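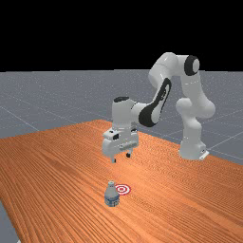
Courses > Materials and Making > Student Reports > Spring

Why Do Tabletops Cup? A Term Spent with Boards
Project report by Zofia Bielecka
Supervisor: Toshiko Uchida

My grandmother's kitchen table had a dip down the middle deep enough to roll a pea along, and I grew up thinking every table was like that. When I got to choose a topic for this course I wanted to find out what had happened to it, and that meant learning how a flat piece of wood stops being flat. The first thing Ms. Uchida taught me was to look at the grain before anything else. On a tabletop like the big orange-brown one at the head of this report, the long lines running side by side give you the direction of the grain, and it is across those lines, far more than along them, that real wood swells and shrinks as the air gets damper or drier. I must have walked past hundreds of tables without once noticing which way the lines went, and now I can't sit down to lunch without checking!

My plan was simple enough. Reinaldo Prado, who runs the small sawmill at Elden, let me have offcuts from a single plank so that I wouldn't be comparing one tree with another. I cut 5 test boards, each 500 mm long, and planed them to the same thickness (well, as near as I could manage, and the second one took me most of an afternoon). Then I finished them in different ways: bare wood, oil on the top face only, oil on both faces, varnish on the top face only, and varnish on both faces. They spent six weeks in the old laundry room at Halliday House, where the air is properly damp whenever the dryers are going and quite dry when they aren't.

To measure the cupping I laid a steel straightedge across the width of each board and slid feeler gauges into the gap, always at the same pencil marks. Tainá Guerra took the readings with me, and I'm very grateful to her, partly because she is much more patient than I am and partly because she caught me reading the wrong gauge in the second week. I threw that set of readings out and we did them again.

What surprised me most was the varnish. I had gone in quite sure that any varnish had to be better than none, and the board with varnish on the top only was the worst of the lot. The bare underside took up moisture and the sealed top hardly did, so the two faces pulled against each other and the edges curled up. The bare board moved too, but more evenly, and it went most of the way back when the room dried out. The board varnished on both faces barely moved at all. The two oiled boards came somewhere in between, and I couldn't honestly tell them apart from my readings.

I should say something about what went wrong. The laundry room has one outside wall, and the boards nearest to it were colder than the others for the whole of the first week. After that I swapped their places around, but I ought to have done it from the start. I also didn't record how the growth rings curved at the end of each board until after the finish was on, when they were much harder to see. Mereana Partington, who read my draft, pointed out that the rings could explain some of the difference between the boards all by themselves, and I think she's right.

If I had another term I would make two sets, with the rings curving up in one and down in the other, and leave them somewhere with steadier air. I would also like to try a small tabletop with proper battens underneath, fixed through slots so the wood has room to move. The readings, the cutting plan and my notes on the finishes are in the folder in the workshop office, and the boards themselves are on the rack by the door if anyone would like to carry on with them.

As for my grandmother's table, my uncle has it now. I asked him to look underneath for me, and he says the underside is bare wood all the way across.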